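Pivuddale Music Forum > Concerts and Opera > Handel at the chapel, who's going?

chapelgoer50
Friday, September 8, 2023
Tickets are up for the Pivuddale Singers doing Acis and Galatea and I am so pleased! They've never tried a whole Handel piece before, only the odd chorus at Christmas. Magdolna Hajdu is conducting and Shahram Asadi is singing Polyphemus, which if you heard his Leporello in April you'll know is a very good bit of casting. Semi-staged, one interval, sung in English. Who else is in?

reedy_mark
Me, already booked. Row C. I played second oboe for Magdolna once and she takes the quick numbers at a proper lick, so hold on to your programmes.

Tessitura_Jo
In! But can someone tell me why it's semi-staged again? I loved the April show, I just spent half of it watching people walk round music stands. Give me costumes and a bit of painted sea or give me a straight concert.

chapelgoer50
Oh I couldn't disagree more Jo! Acis was written for a country house, hardly any scenery needed. You get the faces and the words right in front of you. That chapel only seats 151 as well, where would you put a painted sea?

Tessitura_Jo
On the wall behind the font :) Fair enough about the size. I still think the giant needs something to throw. If Shahram mimes the rock I shall be cross.

reedy_mark
He'll mime it beautifully and you'll cry like everyone else.

old_continuo
Which version are they doing? There's the early one for five singers and then the later mixture with Italian bits. The poster just says Handel. I'd be happiest with the small one, one voice to a part in the choruses, but I suppose a choir wants to sing.

chapelgoer50
The early one, with the full choir in the choruses. Parts are the Hegedűs edition, they bought the set second hand.

old_continuo
Then it's a compromise. "Wretched lovers" with a big choir loses all its bite, the lines turn to soup.

reedy_mark
Not with this lot, they were crisp as anything in the Purcell. Come and hear it before you decide!

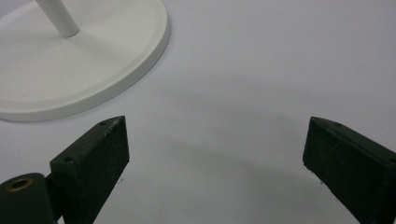
Magdolna Hajdu
Conductor, Pivuddale Singers

Hello all, someone sent me the link so I've made an account. Lovely to see people arguing over Handel! To answer old_continuo, we're using half the choir for "Wretched lovers" and everyone for the opening and the end. I tried it both ways on Tuesday and the smaller group was so much more frightening. The harpsichord is on loan from Varnix and it's a joy, very bright at the top. Jo, there is a rock. I'm saying no more.

Tessitura_Jo
THERE IS A ROCK. Booking now.

old_continuo
Thank you for replying, half the choir sounds sensible. What pitch is the harpsichord at?

Magdolna Hajdu
Conductor, Pivuddale Singers

415, and the strings are coming down to meet it. The oboes have been very brave.

reedy_mark
Is parking still free behind the Fakow building after six?

chapelgoer50
Think so, it was in April - the gate code was on the tickets last time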